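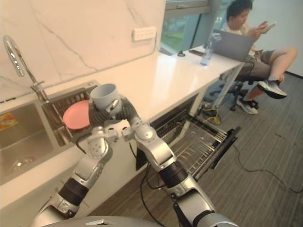
Gray cup, pink plate, and the Kolov rack in the small side of the sink.

Kolov sink with drop-in dish rack: my long, rambling review

I have wanted a sink with the drying rack built into it ever since I stayed in a rental that had one, years ago, and spent the whole weekend happily washing cups that didn't need washing. So when we redid the kitchen I had one line on my wish list that I wouldn't budge on, and it was this. White counter, fine, whatever. Marble-look wall, sure, pretty. But the rack had to go IN the sink, because I was so tired of a plastic drainer sitting out on the counter with a soggy towel under it, taking up the one spot where I wanted to chop things!

What I ended up with is the Kolov double sink with the drop-in rack. It was $473 for the set, which covered the sink, the rack and the drain parts. The faucet was separate (more on that further down). I looked at a Brivgate that came in at an even $400, but the rack on that one was sold as an extra and was out of stock everywhere I checked, and a Brivgate with no rack is just a sink. I could have bought just a sink at any point in my life.

The sink itself

It's brushed stainless with a big side on the left and a narrower side on the right. The big side has a flat bottom and pretty crisp corners, and that's my first mixed feeling right there. Crisp corners look fantastic. They make the whole thing feel like it belongs in a restaurant. They also hang on to coffee grounds like you wouldn't believe, and I keep an old toothbrush under the counter just for that. If you're a person who rinses and walks away, get something rounder.

I'm glad I went for the uneven split. My last sink was two equal halves, and neither half would take a sheet pan. Now the big side does the dirty work and the small side is for drying, and I like having those two jobs kept apart. Pans on the left, clean stuff on the right, and no more picking a rice grain off a plate I already washed.

You do get water spots. All brushed steel does, I think, and ours hide them better than the shiny sink my old apartment had, but if the light is coming in from the window side you'll see every one of them. A wipe with a dry dish towel at night takes care of it. I skip that wipe more often than I do it.

Noise is okay. A dropped spoon still makes a racket, but running water is a soft kind of drumming that I don't mind with the radio on.

Oh, and the sticker! There's a little orange sticker on the back wall of the big side that came with it, and I have still not peeled it off. I picked at a corner once, it started to tear, and I decided we could live together. If anybody knows a way to get these off without leaving the gray gummy rectangle behind, please tell me in the comments.
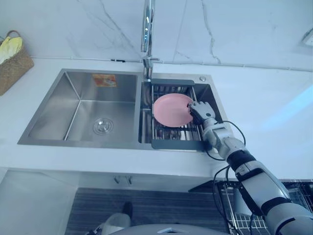

Page last updated: 11 Nov 2019

The rack, the reason I bought the thing

Okay. The rack is a row of thin steel rods held between two gray ends, and it sits right down in the small side so that everything you put on it drips straight into the basin. That's the entire idea and it works so well that I get a bit evangelical about it. No tray to empty. No mystery slime under the tray. Water goes down and it's gone.

You can use it two ways. Stand a plate up between the rods, or just lay it flat across the top. Standing is better for drying, obviously, and flat is what I do when I'm in the middle of cooking and need to put something down RIGHT NOW. Our everyday plates are the pink ones, round with a little raised rim, and that rim is enough to keep them from sliding around when they're lying down. Flatter plates might skate a bit. I tried one of my mother-in-law's very flat, very nice ones and took it off again quickly, so I can't give you a full report.

Stood up, a dinner plate leans back a bit and blocks some of the slots behind it. So if you're picturing a whole dinner party's worth of dishes lined up like records in a crate, scale that back. It's a small side and it's a small rack. For two people's breakfast it's perfect. For a Sunday roast I wash, stack a little, dry with a towel, and go again.

Spacing is where I'd dock it some points. The slots are made with plates in mind, and shallow bowls will go in if you angle them, but deep cereal bowls just kind of sit on top looking confused. Forks and knives need their own cup or they'll slip between the rods and you'll be fishing around underneath. I put ours in a jar on the counter to dry, so yes, I did end up with something on the counter after all.

Cups are easy. Upside down on the rods, done. A tall one can tip if you bump it on your way to the faucet, and I've learned to put those in the back corner where my elbow doesn't go.

Taking it out to clean is a two-second job. It lifts straight up, and I run a soapy sponge down the rods and rinse it in the big side. Do the ends too, on the underside, where they rest on the rim of the sink. A little line of gunk builds up there and you won't notice until you lift it and go ew. Once a week has been plenty for us.

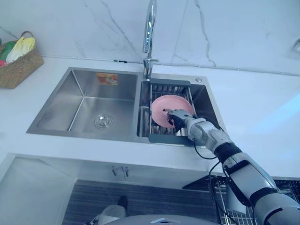
Where I was a little worried was the front edge. The rack sits slightly out over the rim at the front, and for the first few days I kept expecting to catch it with my hip and send everything flying. That hasn't happened. It's got enough weight to stay put, and with a plate or two in it, it doesn't shift when I grab something out one-handed. Empty, it'll rattle if you knock it. I stuck two clear bumper dots under the ends and that calmed it down a lot.

I should also say that if you're short, or if kids do the dishes at your house, having the rack down in the sink means less lifting. With the old drainer, everything had to go up and over. Now it's a little sideways move from the wash side to the dry side, and my shoulder (the bad one) is grateful.

The faucet

We went with a chrome gooseneck from Flemer, and I'd pair them again. It stands at the back between the two sides so it'll swing over either one, and it's tall enough that my stockpot fits under it with room to move. The lever is a short one on the right. I like a short lever. What I don't love is that a tall spout plus a flat-bottomed sink equals splash if you crank it all the way open, and the marble wall behind gets the worst of it. Half open is fine. You'll learn this on day one, wearing a clean shirt.

The seam along the back, where the wall meets the counter, needs a wipe too. Not the sink's fault but it's all one wet neighborhood back there.

Using it with the pull-out

Our layout has a pull-out with a wire dish rack under the counter just to the right of the sink, and I didn't plan it this way, but the two together are so handy. Things drip in the sink rack first, then they go down into the pull-out, and then the sink rack is free again for the next batch. It's a tiny assembly line. Before, I'd let clean dishes pile up until the drainer was a sculpture and nobody wanted to be the one to take the first plate.
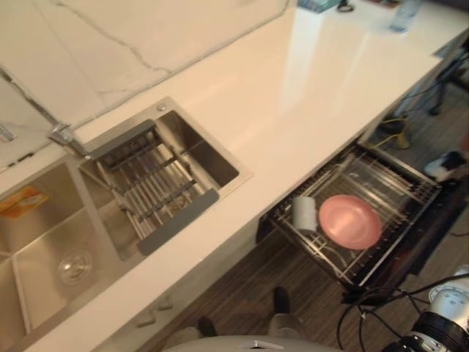 Sink rack cleared off, plate down in the pull-out.

If you're planning a kitchen from scratch, put whatever drawer or pull-out your plates go into on the same side as your drying side. I can't stress this enough. One turn and you're there. Do leave yourself standing room, though, because with ours pulled all the way open I have to shuffle left, and I've barked my shin on the front of it more than once (in socks, in the dark, going for a glass of water).

The white counter around it all has been easier than I expected. It's glossy, so it shows drips while they're there, and then one swipe and they're not. Tomato sauce came off. Turmeric I'm not going to test on purpose.

Things I'd want to know before buying

Measure your cabinet, not your counter. The counter had tons of room, and it was the cabinet underneath that nearly didn't take it. Ours needed 15 minutes with a saw and some words I won't print.

Check that the rack is in the box before the installer leaves. Mine was under a flap of cardboard and almost went out with the recycling!

Buy replacement drain baskets when you order. I got mine from Abeysekara, the parts place, and they fit the same as the ones that came with the sink.

Don't leave anything iron in the small side overnight. I had a rusty ring from a scouring pad, and it took baking soda and a fair amount of rubbing to shift it.

Would I buy it again? Yes, with the same grumbles about the corners and the bowls. I'd take a rack with a second, wider set of slots for deep things in a heartbeat, and if Kolov ever sells one separately I'll be first in line. Four stars out of five, and the missing star is for the cereal bowls.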